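Casomby
Vagas abertas: operador/a de recolha de demonstrações (18 vagas)

A Casomby presta serviços de limpeza e arrumação a esplanadas, hotéis e lavandarias. Desde agosto, parte da dobragem de têxteis e do levantamento de mesas é feita por braços automáticos Roltum. As equipas passaram a ter menos trabalho repetitivo ao fim do turno e mais trabalho de preparação: mostrar a tarefa, rever os registos e corrigir o que a máquina faz mal.

Procuramos pessoas para essa preparação. Quem for admitido executa tarefas correntes com uma pinça de mão, em interior e no exterior, e anota as falhas no programa Griltska.
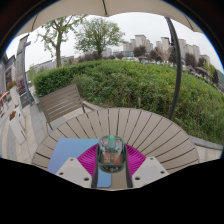
Pinça de mão numa mesa redonda de esplanada, debaixo do guarda-sol.

Condições
Contrato de 12 meses, com período experimental de 48 dias. Turnos de manhã ou de tarde, com 2 pausas pagas. Formação inicial dada pela empresa, dentro do horário. Deslocações entre locais por conta da Casomby.

Requisitos
Experiência em hotelaria, restauração ou limpeza. Não é preciso saber programar. Boa destreza manual e disponibilidade para trabalhar de pé e ao ar livre. Português falado; a documentação da Griltska está em inglês e há apoio para a ler.

O que muda para quem já cá está
Os trabalhadores do quadro têm prioridade e mantêm a antiguidade e a categoria. Quem preferir continuar nas equipas de sala pode fazê-lo, mas os turnos da noite na lavandaria Hourani vão ser reduzidos e as escalas serão revistas com cada pessoa.

Candidaturas até 14 de novembro de 2022, em carta ou na receção, ao cuidado de Mehrangiz Tabrizi. Indicar o turno pretendido e a data em que pode começar.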